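Thread on retention periods for small-shop paperwork, specifically calibration records. Prompted by a site visit to Prastham, where the filing cabinet outlived the instruments it documents. 1/12

The usual rule in small shops is "keep everything." It works until an auditor asks for one certificate and you need an afternoon to find it. A record you can't retrieve gets written up the same way as a record you never had. 2/12

First split: records tied to an instrument, and records tied to a job. A caliper certificate belongs to the caliper. The inspection sheet that used the caliper belongs to the job. Put the instrument ID on the sheet and stop photocopying the certificate into every job folder. 3/12

At Prastham the photocopies were 400 of the pages in the first drawer. 4/12 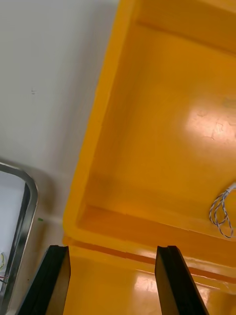 Riet Smits
Records and metrology, Steltness
Feb 17, 2025

Continuing. Second split: current and superseded. A superseded certificate still matters, because it covers every measurement made while it was in force. It goes behind the current one, same folder, newest in front. 5/12

I use 730 days as the floor for superseded certificates on low-risk hand tools. Contract terms override this. If a customer clause says longer, the clause goes on the folder tab in pen, where whoever is purging will see it. 6/12

The clock starts on the day the certificate is superseded. Starting it on the issue date is the most common error I see, and on a tool with a long interval it can put a certificate on the purge list while it is still current. 7/12

Fraser Semple asked about tools that fail calibration. Keep the as-found readings. The as-left readings say the tool is fine now. The as-found readings say how far off the earlier jobs may have been, and that's the number the customer wants. 8/12

If the lab only reports as-left, ask for both in the purchase order. Vandenberghe printed as-found on a separate sheet for years and half of those sheets never reached the folder. Check the page count when the envelope arrives. 9/12 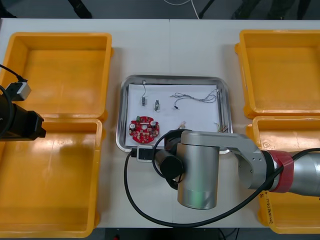
Can the paper be thrown out once a certificate is scanned?
Usually, provided the scan is complete, legible and backed up, and no contract calls for the original. Scan both sides. Lab notes and uncertainty statements are often on the back.

File naming: instrument ID, then issue date as year-month-day, then the lab's certificate number. Nothing else. Descriptions like "new micrometer" stop being true, and the scan folder at Gillel has 2 of those for different tools. 10/12

Purge once a year, in February for us, with a signed list of what went. One line per record: ID, certificate number, date superseded, date destroyed. The list itself is kept permanently. Ours takes up a few pages — less than one of the folders it replaced. 11/12

Barry Wainwright disagrees with me on permanent retention for reference standards. He keeps them for the life of the standard plus one interval. I keep them all. A gauge block set can have decades of history and the drift over that history is useful when setting the next interval. Storage cost is close to zero at 100 sheets. 12/12

Addendum, from the replies: yes, the same floor applies to borrowed tools. File a copy of the owner's certificate under the owner's ID, with the loan dates written on it. Don't issue your own ID for a tool that leaves again in a week.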